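Search this site Search Go

March 24, 2025
Posted by the Starnville craft room

Sorting week at the Liltow annex, quick gallery. Three shelves done, up to 6 still to go — cords and rope first, then odds and ends. Everything gets a tray untill it has a home. More pictures when the Drumia boxes are unpacked, proably later in March. Labels still needed!

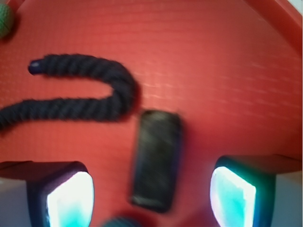 Navy twisted rope, doubled back on itself, and a small black block. Red tray or bin — still to sort.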